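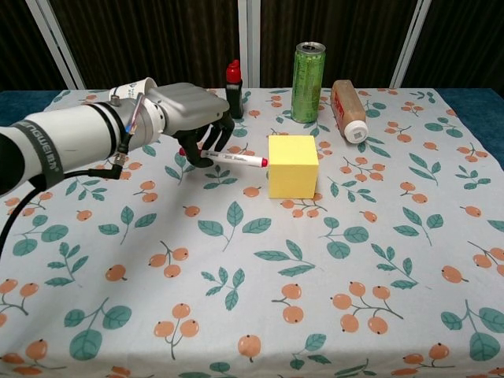
Roston Botanical Tablecloth

A pale cloth with a repeating botanical print, made for tables that get used all day. Marker, sauce and soft drink are the usual trouble, so the Roston has a wipeable face and a brushed backing that stops it sliding when someone leans on it.

Sizes: four-seat, six-seat and a 428 cm roll end for trestles. The roll end can be trimmed with scissors and won't fray.

Care: wipe with warm water and a drop of dish soap. Water-based marker comes off with a damp sponge. Permanent marker needs methylated spirits on a rag — test a corner first. Do not tumble dry. Fold marks drop out in roughly 18 hours if the cloth is left flat.

Colour may vary slightly between rolls. If you need two to match, order them together and put a note in the comments box at checkout.

85 shares | 3 comments

Oi-ling Hung
Had ours since December. Cordial wipes off fine, beetroot took two goes.

Stepan Demchenko
Is the backing the same as the Drindska one? That went sticky on our varnished table.

Chow
Bought the roll end for the craft bench. Cuts cleanly, but the pattern runs lengthways so check before you trim.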